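The rent on the house in Coelho was paid through September, and Conceição Esteves had six months of it left when she decided to go home. She told her sister on the phone. Teresa asked what would happen to the furniture.

"It stays," Conceição said. "It was here when I came."

She had lived there 5 years and owned very little. The dishes went to the woman across the street. The books went into a box, and the box went to the post office, where the clerk charged her for 61 pounds and did not look up.
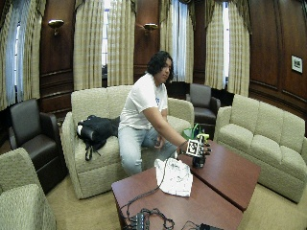

Teresa Peixoto took the early bus and was at the door before noon. She had always liked the front room, which had more places to sit than the two of them could ever use. She tried a leather armchair, got up again and walked over to the cream sofas. The backpack was lying on a seat cushion with its straps hanging down, and she looked at it for a while.

"Is that all you're taking?"

"There's a suitcase upstairs."

"Mother thinks you're bringing a truck."

Conceição laughed. She went to the kitchen and came back with bread and cheese on a plate, and they ate at the coffee tables, leaning over so the crumbs would land on the wood. Teresa wanted to know if she would miss the place. Conceição said she would miss the mornings.

The bus to Grallach left at 6. They locked the door, and Teresa carried the suitcase as far as the corner.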